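Finishing > Film finishes > Haze and glare on satin varnish, pine tabletop

tollbridge_dan
Joined: November
Posts: 32

Tabletop is edge-glued pine, sanded to 180, vacuumed, wiped with mineral spirits. Three coats of oil-based satin varnish, brushed, overnight between coats, light scuff with 320. The third coat has been on for 10 days. Looking across the top toward a window I get patches that read closer to gloss and others that look dull. No runs, no dust to speak of. Can I rub this out to an even sheen or does it need another coat?

Orner
Posts: 195

Did you stir the can? Satin is gloss varnish with a flatting agent in it, and the agent settles. If coat one came off the top of the can and coat three off the bottom, the sheen will differ. Stir, don't shake, and stir again halfway through the job.

Also, only the last coat sets the sheen. Most people I know build with gloss and use satin for the final coat. Clearer film, same look.

herrera_shop

Disagree on the last part. Three coats of satin over pine won't cloud enough to see. On walnut, maybe. The build-with-gloss rule gets repeated a lot and I have never been able to pick the difference out on a light wood.

Patchiness on pine is usually uneven absorption. Earlywood drinks the first coat, latewood doesn't. Thin the first coat 50/50 and the problem mostly goes away.

Orner

Absorption explains a first coat. It doesn't explain a third. By then he is brushing varnish onto varnish.

tollbridge_dan

Stirred at the start, not during. The can was about half full when I opened it, left over from a door.

Danai Tsolakis
Moderator

Half-full can left over from another job: check for skin and for a hard layer at the bottom. If the agent has caked, a stick won't bring it back into suspension. Strain what is left and put a test strip on scrap before it goes near the table.

As for rubbing out, wait. Oil varnish at 10 days is dry enough to use and too soft to abrade evenly. I give it a month at room temperature, longer if the shop is cold. Then gray pad, with the grain, full strokes end to end, soapy water as lubricant. Keep the pressure even and lift before you run off the ends — that is where people cut through.

herrera_shop

A month is excessive. I have rubbed out at two weeks with no trouble.

Danai Tsolakis
Moderator

In a heated shop, possibly. He hasn't said what his temperature is.

nonach

Before anyone sands anything, check how you are judging it. One strong overhead lamp will put a white patch on any varnished top, satin included, and inside that patch you see every scratch. Outside it you see none. Move your head and the patch moves with you.

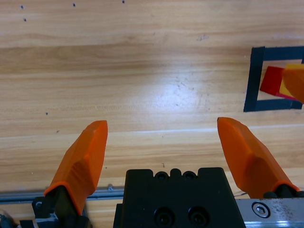 Use a low light from the side instead, at a shallow angle across the grain, and turn the overhead off. If a dull area stays in the same place on the wood when you move the lamp, the film is at fault. If it travels, it is reflection and you can leave it alone. Mark the real ones with bits of painter's tape.

Orner

Good test. It won't separate sheen variation from brush marks, though. Both stay put.

nonach

No, but you can feel brush marks with a fingernail. Sheen you can't.

tollbridge_dan

Did the side light test last night. Two of the patches stay put, both near the end I finished last. The rest moved. Shop is at 58 F, so I will leave it alone for now. There was a hard layer in the bottom of the can, and I couldn't break it up.

Domingo Domínguez

Then Orner had it. Buy a fresh can, scuff with 320, one more coat over the whole top in one session. Spot repairs on satin always show.

herrera_shop

Or rub it out after the month and save the price of a can. Two patches is nothing.

Last edited Sun 15 March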